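Section 4 — Swapping and comparing gripper fingers (soft goods bench) 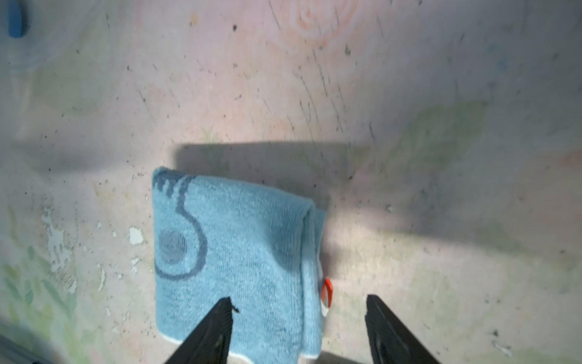
Read section 3 first if you haven't set the wrist camera. Everything below assumes the camera is already streaming and the arm is homed. Last edited 2025-01-08, H. Tosh.

Two finger sets covered: the Nutov angled tips and the Galli flat pads. Same mounting plate, same screws, different closing width. Controller is the Fluvaveo box for both. Do NOT mix one finger from each set, even for a quick look.

4.1 Before you start

1. Stop the running program. Wait for the status light to go steady.
2. Press the e-stop. Leave it in till step 4.2.6.
3. Open the jaws by hand with the release lever. Should move freely. If it sticks, go to 4.6.
4. Wipe the plate. Lint packs into the screw holes after a day of towels.

CAUTION: Fingers have a pinch point at the base, behind the tip. Keep hands out unless the e-stop is in.

4.2 Changing the fingers

1. Back out the 2 screws on the left finger. Keep them — the spares in the drawer are a different length.
2. Slide the finger off toward you. Don't twist.
3. Same for the right.
4. Fit the new set, left first. The angled end of a Nutov tip faces out, away from the plate.
5. Snug the screws, close the jaws by hand, check the tips meet evenly, then tighten.
6. Release the e-stop and re-home the jaws only (Gripper > Home). Arm does not need it.
7. Pick the matching profile in the controller. Wrong profile = wrong closing width, and it will not warn you.

Note: the profile list is sorted by date, not name. Scroll down.

4.3 Camera check

Both tips should show at the bottom of the picture with the jaws open. If you only see one, the bracket got knocked during the swap. Loosen, nudge, retighten. Then rerun the short calibration from 3.5, not the full one.

Lock exposure before you log anything. Auto exposure hunts as the arm's shadow moves over the table and you get runs that can't be compared.

4.4 Running the comparison

1. Lay one folded towel in the work area. Fold ridge parallel to the fingers. Tag can stay on.
2. Jog down until the tips are just over the table. Speed 19 or lower for this part.
3. Line up so the ridge will be between the fingers. Fingers either side, open.
4. Set grip force to 400 on the controller scale.
5. Start logging, then close.
6. Lift, hold, lower, open. The "lift_hold" program does all of it.
7. Mark the result: held, slipped, or missed. Slipped means any visble movement during the hold.
8. Refold and repeat. Same towel, same fold.
9. Swap fingers per 4.2 and run the whole set again.

CAUTION: Do not raise the force to rescue a bad grip in the middle of a set. Mark it slipped and carry on. Change force between sets only and write it in the log.

Note: terry loops catch on the tip edges. If a loop is hooked, open the jaws and lift it off with a finger — e-stop in first. Pulling the arm back tears the loops.

4.5 What to write down

Finger set, profile name, force, towel, fold direction, result. Moushumi Kodikara keeps the master sheet and will send back rows with no fold direction. Cemenix table mat on or off goes in the comment column, grip is differnt with it on.

Log files go in the shared folder under the finger set name. Don't rename them.

4.6 If something's off

Jaws stick by hand: lint in the slide. Brush out, don't oil.
Tips don't meet: a screw is tight before the finger is seated. Back off, redo 4.2.5.
Jaws close on nothing: tips too high. Jog down in small steps, check from the side.
Tips scrape the table: too low. Stop, raise, look at the tip ends for burrs before the next run.
Controller shows "width lost": re-home jaws. Twice in a row, power cycle the box.
Cycle counter past 2,000: replace both fingers, reset the counter, note it in the log. Next check of the plate itself is in March.

Section 5 covers the suction head.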